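Skillby home skills, evening group
Handout 3: folding and sorting on the bed (jeans, trousers, the dark pile)

Bring this back next time, I've only got 15 copies left.

Last time was shirts. Tonight heavier stuff, denim mostly. Work on the bed, not the floor, and lay things flat before you decide anything.

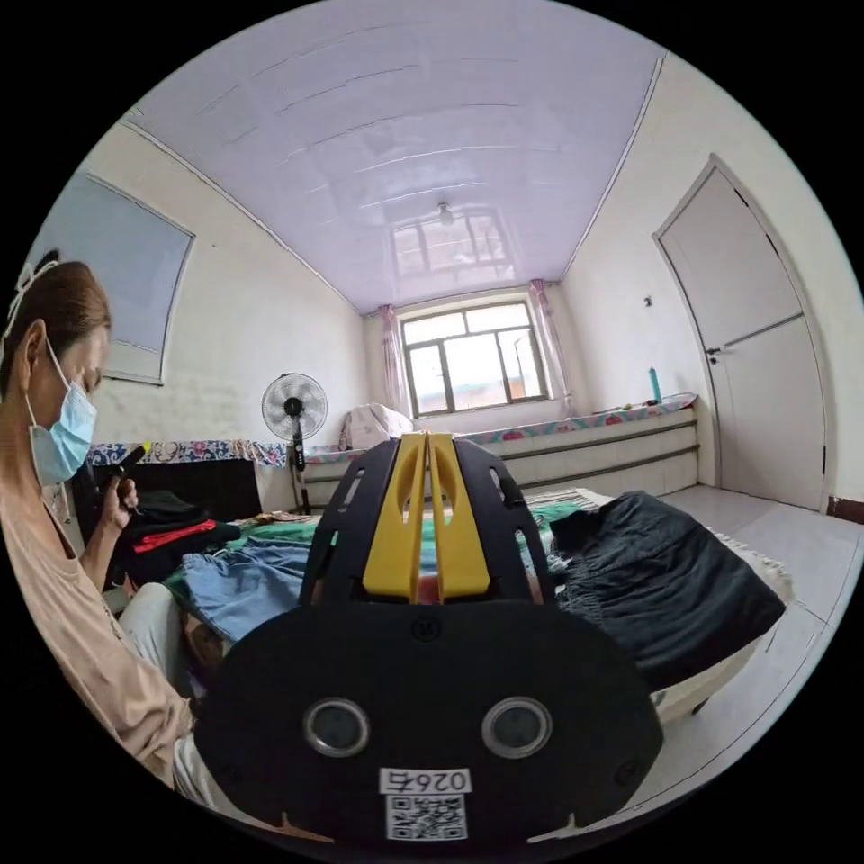
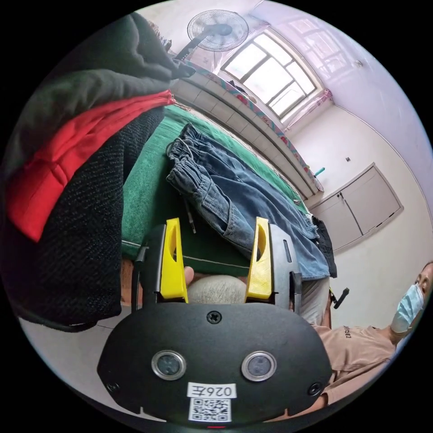
Denim and dark things on the same bed.

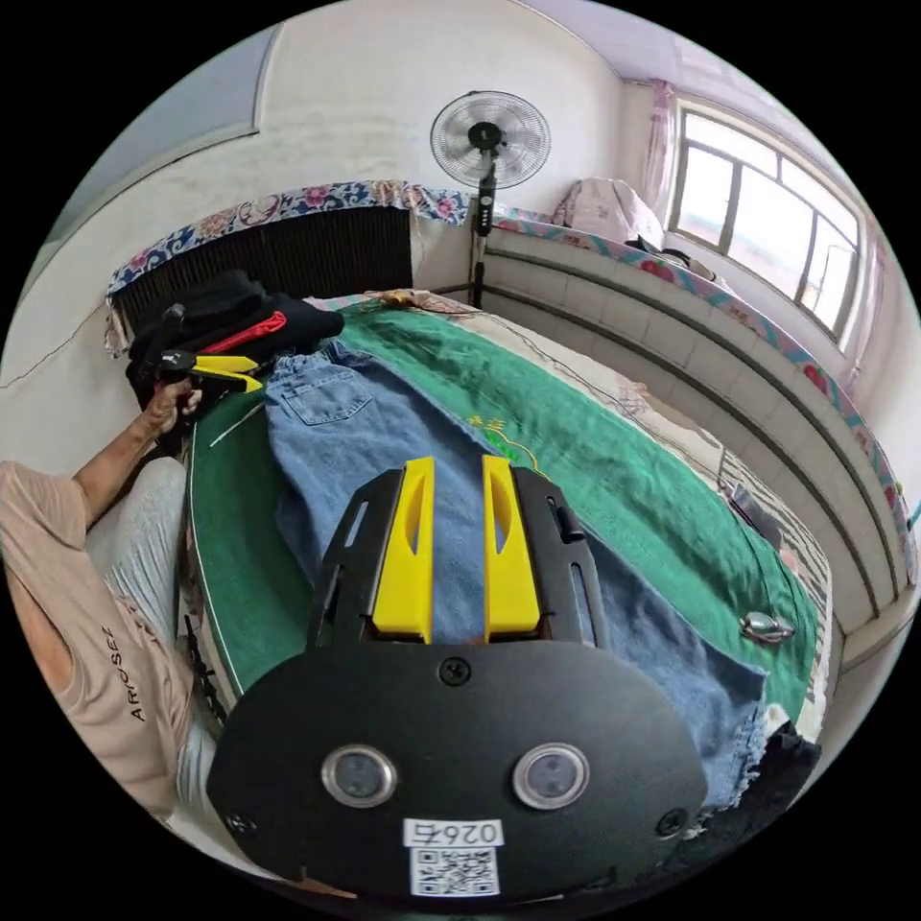
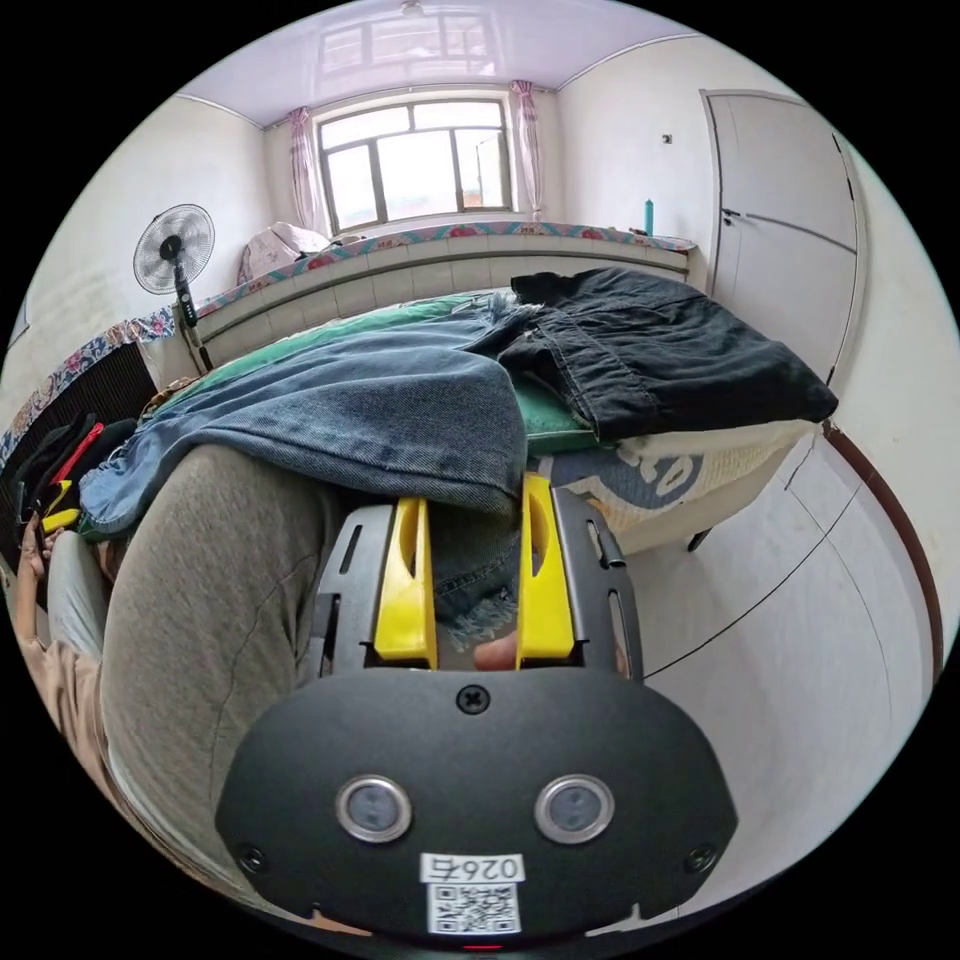
Order of work:
Pockets first. Tissues, coins, receipts. Then zip up, button done.
Lay jeans lengthwise, smooth from waistband down to hem. Hands flat, don't tug.
One leg over the other, back pockets outside. Crotch point sticks out, tuck it in so you get a straight edge.
Hem up to just short of the waistband, then fold in half or in thirds. Thirds if the drawer is shallow.

Drawstring waists: pull the cord level both sides, lay it inside before you fold. Otherwise it ends up round everything else in the drawer.

Frayed hems - fold them inwards. Don't pull threads, snip them.

Dark clothes. Keep together, seperate from the blues, esp. new denim which will rub off on anything pale. Black on black is hard to see in the evening so do that pile nearest the lamp or leave it till morning.

Knitwear never on hangers. We'll do this properly in handout 4.

Storage. The Kartha box is 42 cm long inside, takes jeans in thirds standing on edge. The Indinum one is shallower, better for tops. Either is fine, or a shoebox. No need to buy anything!!

Homework: one drawer, 30 minutes, then stop even if its not finished. Write down what you took out and didn't put back. We'll compare lists.

Anything you don't want, the Jikdale swap rail is open again in May. Clean and folded please, no odd socks.

Next: bedding, fitted sheets. Bring one.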